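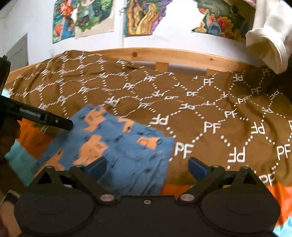
O meu método tinha um nome muito mais bonito do que os resultados. Chamava-se Flillow, fui eu que o batizei às duas da manhã, e a ideia era ensinar uma máquina a dobrar panos a partir de demonstrações em que a mão direita e a mão esquerda não faziam a mesma coisa ao mesmo tempo. Uma espera, a outra trabalha, depois trocam. Parece simples, não é? Pois, passei metade de setembro de garra na mão, debruçada sobre uma cama, a fechar as duas pontas azuis sobre um pano azul com uns bichinhos cor de laranja, em cima de um edredão castanho cheio de hexágonos brancos e das letras PF por todo o lado, umas direitas, outras de pernas para o ar. Ao fim de uns dias já sonhava com aquelas letras!

O Geert Verstraete, que era o meu orientador e que falava português com um sotaque que eu adorava e nunca tive coragem de lhe dizer, queria mesas. Mesas lisas, cinzentas, com boa luz.

– Clara, numa cama não se mede nada – dizia ele.

– Mas é na cama que as pessoas deixam a roupa!

Ele fazia aquele barulho com a boca, meio suspiro, meio assobio, e ia buscar café. Tivemos esta conversa tantas vezes que eu já sabia em que palavra é que ele se levantava.

O acordo a que chegámos foi este: 126 demonstrações na mesa, como ele queria, e 202 em camas verdadeiras, como eu queria. Depois treinávamos dois modelos e o Salto (o robô, coitado, que tinha sempre um braço um bocadinho mais lento do que o outro) logo nos diria quem tinha razão. Apostámos um jantar. Eu escolhi logo o restaurante, que é coisa que não se deve fazer, mas estava cheia de confiança.

O que me custava mais era a espera. Quando dobro uma camisola em casa não penso em nada, penso no autocarro, na minha mãe, no que há no frigorífico. Com as garras tinha de decidir: agora a esquerda fica quieta, segura, não te mexas, e a direita vai buscar o canto. E a minha mão esquerda não sabia estar quieta! Ia sempre ajudar. Via nas gravações aquele tremorzinho, aquela vontade de se meter onde não era chamada, e ficava com vergonha, como quem ouve a própria voz no gravador.

À noite cortava os tremores das gravações, um a um. Limpava tudo. Ficavam umas demonstrações lindíssimas, parecia que eu era uma pessoa calma.

Fizemos o teste numa tarde de chuva, 25 tentativas para cada modelo. O da mesa dobrou 5 panos. O meu, o das camas, o limpinho... também dobrou 5. Os mesmos 5! O Geert olhou para a folha, olhou para mim, e nem sequer foi buscar café.

– Então pagamos a meias – disse ele.

Fui para casa furiosa. Não consegui jantar. Abri as gravações originais, as feias, só para me castigar um bocado, e pus-me a ver a minha mão esquerda a tremer. E vi uma coisa. Ela não tremia ao calhas. Mexia-se sempre um instante antes de o pano escorregar, quando a direita começava a puxar com força a mais e o tecido ia a fugir por cima do edredão. A minha mão sabia, eu é que não. E eu tinha passado noites inteiras a apagar-lhe o recado.

Mandei uma mensagem ao Geert às quatro da manhã, toda em maiúsculas. Respondeu às quatro e dois, o que me disse muito sobre a vida dele.

Voltámos a treinar com tudo lá dentro, tremores, hesitações, uma vez em que espirrei e quase atirei a garra para o chão. No novo teste o Salto pegou no pano, puxou com a direita e, mesmo antes de o perder, a ponta esquerda desceu um nadinha. Um toque. Eu conhecia aquele gesto! Era o que eu fazia, era o que a minha mãe fazia com os lençóis quando eu segurava mal do outro lado e ela não queria ralhar comigo.

– Está avariado? – perguntou o Geert.

– Está a ajudar – disse eu, e tive de ir à janela um bocadinho, que me deu para chorar e não me apetecia explicar.

Quando me virei, ele tinha a folha dos resultados ao contrário em cima da bancada e estava ao telefone com o restaurante, a perguntar se tinham mesa para dois às oito.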